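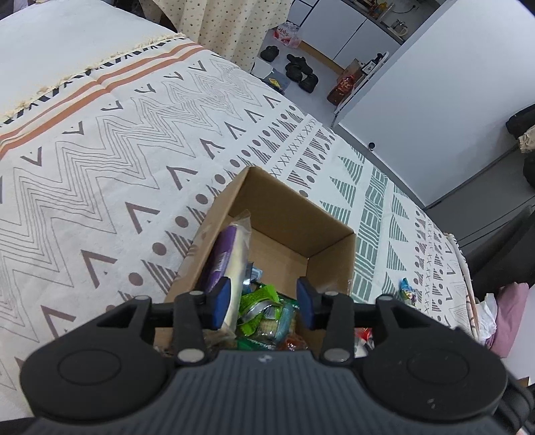 Box of snack packets, open on the bed.

Home | My Tickets | Knowledge Base | Contact

Ticket 2872: Teacher award nomination form keeps losing the second letter
April, opened by Halldóra Oddsson

Hi all! I'm putting together the Barkberg teaching award nomination for Ya-wen Tseng (fourth grade science, if you've never sat in on her pond unit you should) and the form on Ronari is eating my uploads. Each nomination needs three letters of support. The first one goes up fine, the third one goes up fine, and the second one shows a green check and then vanishes when I hit Save and Continue. I've tried it on my school laptop and on my own computer at home. Same thing both places.

Stuff I already tried, so you don't have to ask me:

- logged out and back in
- a different browser
- saved the letter as a PDF again from scratch
- swapped letters two and three (now the other letter vanishes, so it's the slot and not the file!)

Update, 4:15 p.m.
Pui-shan Chien from the help desk called me, thank you for being so quick. She had me look at the file name, which was the parent's whole subject line pasted in, 61 characters long. The limit is 60, apparently, and the form doesn't say so anywhere. I got very excited, shortened it, uploaded again... and it still disappeared. Oh well. She's passing it on to Tin-yau Tang, who looks after the forms.

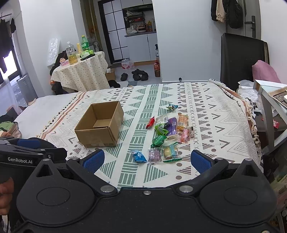
Update, 7:40 p.m.
Okay, some progress. Tin-yau asked if I'd typed anything in the "relationship to nominee" box for letter two, and I had, I'd put "parent/former student" with a slash (she was in Ya-wen's class years ago and now her son is). He thinks the slash trips up the save and the form drops the whole row without an error. I changed it to "parent and former student" and clicked Save and Continue with one eye shut. It stuck! I logged out, logged in, still there. All three letters, in order.

Two things before you close this, please. Could somebody put the name limit and the slash thing next to the upload button? Fung-ping Chuang over at Wurneck Elementary is doing a nomination too and she lost a letter yesterday, so I've told her to check for slashes, but other people won't know to. And can you confirm that the copy the judges get has letter two in it? My preview looks right but I don't trust the preview anymore.

Leaving this open until I hear back on the judges' copy.
Halldóra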